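Fiction / Short / Work stories

LEFT HAND, LATE SHIFT

Take 31 and the fork again. Funmilayo Akpan had the sticks in both hands and her shoes off under the desk. Screen glow. Cold tea. Tredel wanted 246 good runs by morning and she had, what, a bit over a tenth of that, and her thumb was already going numb.

"Slower on the close," said Bello Ogundipe in her headset.

"I am slow."

"You're slow and then you're not. It learns the not."

He was in Flermont, two floors of somebody else's building, watching the same simulated room she was. She had never met him in person. She knew his breathing, though, and the way he ate crackers near the mike.

The room was called Olaniyan. All the practice rooms had names and she had given up asking where they came from. This one had a table and a big book and pictures on the wall, and light that came in from a window she'd never once found. She had spent more hours in it since December than in her own kitchen. She could of walked it blindfolded, if it had been a place you could walk.

The job was easy to say. Pick up the fork. Lift. Turn. Carry it across. Let go. She moved her hands and the gripper moved, and every twitch went down on the record, and at the end of the month all of it got poured into the thing they were calling Grarnov. Then Grarnov would try it alone. It had tried alone in March. It had picked up the fork beautifully and then not let go of it for the rest of the run. Just held on, going around the room.

"That's you," Bello had said, watching the playback. "You hang on at the end."

"I do not."

She did, though. She went back and looked. Every run, a little wait before the release, a second, sometimes longer. Two hundred runs of her not quite wanting to put the thing down.

So now they were doing it over.

"Thirty-two," said Bello. "Go when you like."

Reset. The arm jumped home. She breathed out and pushed forward. 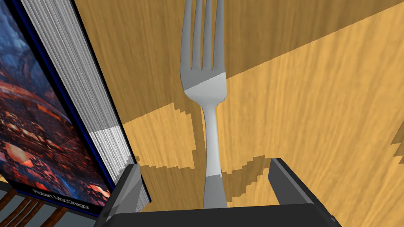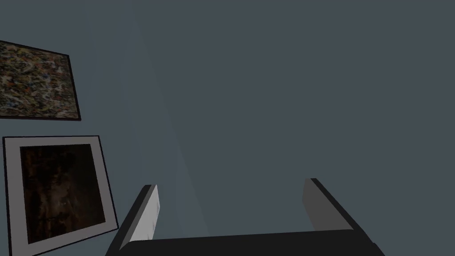

"Stop there a sec," said Bello.

She stopped. Hands up off the sticks, like a kid at a piano.

"What did I do?"

"Nothing. It's good. I'm saving it."

She rubbed her thumb. Down the hall the heating banged. There was a coat on the back of the door that wasn't hers, had been there since she started, and at this hour it always looked like a person waiting to be let in.

"Can I ask you something," she said.

"If it's about the money, I don't know either."

"It's not the money." It was partly the money. "When it's done. When it can do the fork. Do they still need me?"

Crackers. A long one.

"There's spoons," said Bello.

She laughed so hard she knocked the left stick and the arm swung off toward the wall on its own, or on hers, and he said "well that one's not going in" and she said delete it, delete it, and he said no, he was keeping it for himself.

Thirty-three. Thirty-four. Thirty-five was bad, she came in crooked. Thirty-six was fine. She stopped thinking in numbers after that and thought about her grandmother, which was no help to anyone. Her grandmother had taught her to plait. Sat behind her, put her own hands over the small hands, and moved them. Over, under, pull. No words for it. And then one afternoon the big hands weren't there and hers went on going, and she hadn't noticed when they were lifted off. She'd been furious. She'd wanted to be told.

"You've gone quiet," said Bello.

"Thinking about hair."

"Okay."

"Did someone teach you things that way? With their hands?"

"My brother taught me to drive by yelling," Bello said. "Is that hands? He did grab the wheel."

"And do you drive like him?"

Nothing for a bit. Then, "Yeah. I do. I brake like him. My wife hates it."

She ran one more. She watched her own wrist this time and not the screen, which you weren't supposed to do. There it was, at the end. The wrist had done its job and the fingers were supposed to open and they stayed shut. Waiting on somebody.

"Bello. Count me out on the next one."

"Count you how?"

"Just say now. When I should drop it. Say now and I'll open."

"That's cheating a bit."

"Who's it cheating?"

He thought about it. She could hear him thinking, he sort of hummed. "Fine," he said. "Go."

Forward. Down. Close, slow, slow all the way. Lift. Turn. Across the room that wasn't there. Her shoulder hurt in a place she could have put one finger on.

"Now," said Bello.

She opened.

They did it 30 times like that. Now. Now. Now. His voice got rough and hers went altogether. Somewhere past the middle she started opening before he said it, only just, and he noticed and kept saying it anyway, a bit behind her, softer, and then she realised he hadn't said it for a while. She didn't know how long. She looked at the counter and it said 97.

"You stopped," she said.

"A while back."

"You could of told me."

"You'd have hung on," said Bello.

She took her hands off the sticks and put them in her lap. They were still curled. She had to look at them to get them flat.

At six the night batch went up and Grarnov got its turn on what there was. They weren't supposed to run it on a part set but Bello had the login and no sense. Fifteen minutes of a gray bar. She found her shoes. She ate the last of something from the drawer, it might have been a biscuit.

"Here we go," he said.

The arm jumped home. It sat there. It sat there so long she leaned in and put her face almost on the glass, and then it went, down and in, with a small dip to the left she knew right away, because it was hers, it was how she came at a door handle, a cup, everything. She'd never seen it from outside. It closed slow. Slow all the way. It lifted.

"Come on," said Bello, to it, or to her.

It turned. It carried the fork across and it stopped where it should and she felt her own fingers go tight in her lap.

It waited.

"Bello."

"I see it."

"Say it."

"It can't hear me, Funmi."

"Say it anyway."

He didn't say anything for a second, and in that second the gripper opened. Not clean. One side dragged, a kind of shrug. The fork fell over on the table with no sound at all, there was never any sound in there, and the arm backed off from it and went home.

Neither of them talked. His crackers had run out or he'd forgotten he had them.

"There's 2,000 of those on the list," he said finally. "Objects. I saw the sheet. I wasn't going to tell you till you'd slept."

"Two thousand forks?"

"One fork. You've done the fork."

She pulled the headset down round her neck, then put it back because she'd heard him say something.

"What?"

"I said go home."

"In a minute." She had her hands on the sticks again. She hadn't meant to. Reset, and the arm came up, and the table with the light lying across it from wherever it came from. "What's after fork?"

He rustled some paper. She waited, thumb on the button.

"Spoon," said Bello.

Filed under: Short fiction, Machines, Night work
Last updated: 10th April
Contact the editors | Copyright the author, all rights reserved | Back to top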